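Home | Essays | Workplace | Trades | Archive | Contact

21 Jun 2018
By Delyth Bevan

The case for a standard bench height, and against the one we have

Most work surfaces sold in this country are within a few centimetres of each other in height. The figure varies slightly by maker and by sector, but a buyer who orders a fixed bench without specifying anything will receive one that suits a person of middling stature doing work of middling precision while standing on a hard floor. The number of people who meet all three conditions at once is small. My argument is that the fixed bench should stop being the default, that the measurement we publish for it is the wrong measurement, and that the cost objection has been overstated for years.

The measurement first. Catalogues give the distance from floor to surface. The worker does not use the surface. The worker uses a plane somewhere above it, set by the thickness of the workpiece, the fixture holding it and the length of whatever tool is in the hand. A person trimming leather on a cutting board works close to the surface. A person assembling a pump body in a vise works well above it. Both are given the same bench and told to adjust their posture. The useful dimension is hand height, measured from the floor to the knuckles during the task. It can be taken with a tape and a willing colleague, and it should appear on every purchase request. I have seen it on very few.

Elbow height is the usual reference point. The general guidance is old and not in serious dispute: fine work should be raised somewhat above the elbow so that the eyes can come to it without the neck bending, light assembly should sit slightly below, and heavy work should be lower again so that body weight can be used. A bench that is right for one of these is wrong for the other two. This is plain geometry, and it doesn't respond to training, posters or reminders to sit up straight.

I spent part of last winter looking at purchase records for Trostel, a maker of small electrical housings, where Corina Dinu runs the production floor. The firm had bought 98 benches over several years from one supplier, all at one height. Footrests, platforms, stools and mats had been bought separately, under other budget lines, to correct for that height. When the corrections were added to the original price, the fixed benches had lost most of their advantage over the crank-adjusted model in the same catalogue. Dinu had not seen the two sets of figures side by side before, and there was no reason she should have. One was furniture and the other was health and safety.

That split is common, and it explains a good deal. The person who signs for the bench is judged on the price of the bench. The person who signs for the platform is judged on complaints. Neither is asked for the total. A change to the form would do more than a change to the catalogue, and I would start with the form.

The cost objection deserves a fair hearing all the same. Rodica Sandu, a buyer at Fekorari, put it to me in writing. Her points were that adjustable frames wobble under lateral load, that cranks go missing, that powered columns need outlets where there are none, and that workers on rotating shifts don't bother to adjust anything. The first point is true of cheap frames and can be checked before purchase by clamping a vise to the front edge and pulling on it. The second is true and trivial. The third is true, and it rules out powered columns in older buildings. It does not rule out cranks.

The fourth is the serious one. An adjustable bench that is never adjusted is a fixed bench with a higher price. Sandu's observation matches mine. Where a bench takes two minutes of cranking to move from one worker's height to another's, it stays where the last tall person left it. Where it has painted marks on the leg, and each worker knows their mark, it gets moved. The marks cost nothing. At Hesirska the night shift drew its own with correction fluid, and the day shift copied them within the month. I regard that as better evidence of demand than any survey.

There is a separate difficulty with tools that hold the hand away from the work. Bench guidance assumes a bare hand or a short tool. Once the tool has appreciable length or bulk, the hand sits further from the surface than the guidance allows for, and the forearm has to make up the difference. Reachers, long tweezers, tongs and trigger-operated grippers all do this.

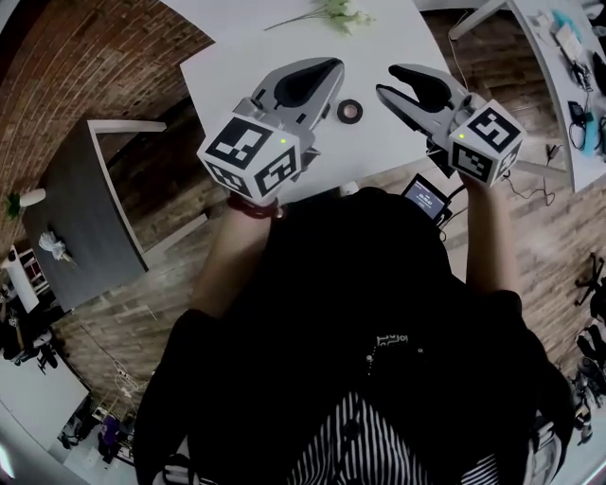 Hand-held grippers in use over a white table, seen from above.

The correction is to lower the surface by the amount the tool adds along the vertical, then check the shoulders. If they are raised, the surface is still too high. If the back is rounded, it has gone too far. This takes one trial and one revision in most cases. It is rarely done, as the tool is normally chosen after the bench has been bolted down.

Seated work narrows the options again. A surface lowered for the hands soon meets the thighs, and the depth of the apron under the top becomes the controlling dimension. Many benches have a deep apron for stiffness, or a drawer that no one opens. Bogdan Preda, who refits school workshops, removes the drawer first and measures second. I used to think that was the wrong order and have come around to it.

What I am asking for is modest. Purchase forms should carry a line for hand height and a line for the longest tool in regular use. Suppliers should publish apron depth beside surface height. Budgets should record mats, platforms and footrests against the bench they were bought to correct. Fixed benches should remain available for storage, packing of uniform cartons and any station that belongs to one person for years at a time. Elsewhere the buyer who wants a fixed height should be required to write down whose height it is.

Trostel is replacing its first row of benches in July. The new ones have cranks, and Dinu has already ordered the paint.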